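The Second Gripper

Knut Diekmann wanted to decide before the evening train to Tristevitz.
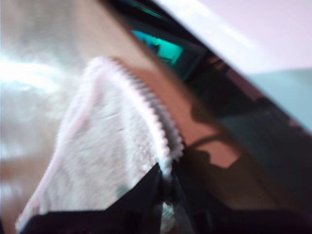 The cloth in the black gripper.

They had two grippers on trial, the Finari and the Toma, and one white cloth. The cloth was Fergal Costello's idea. Anybody can lift a block, he said, but a cloth has its own opinion.

The Finari had made 313 lifts since July and lost the cloth in 97 of them. Knut had written every loss in a notebook, in small letters, with the hour beside it. He was fond of the Finari. He had chosen it himself, and he had defended it in front of the people from Girndale, who paid for the laboratory and did not like to hear the word "maybe".

Fergal started the Toma without saying anything. The arm went down, the fingers closed, and the white cloth came up in a soft peak, like a tent when somebody lifts it from inside.

"Again," said Knut.

It did it again. After 6 lifts he took off his glasses and cleaned them on his shirt, although they were clean.

"You could be glad," said Fergal.

"I am glad."

"You look like a man at the dentist."

Knut opened the notebook on a new page and wrote 11/10/2021 at the top. Then he held the pen over the paper for a long time. He thought of the summer, of the warm evenings when he had stayed alone with the Finari and moved its fingers by a millimetre, and then by a millimetre back.

"Put the old one on once more," he said. "Only once."

Fergal looked at the clock — the train was already a difficult question — and went to find the screwdriver.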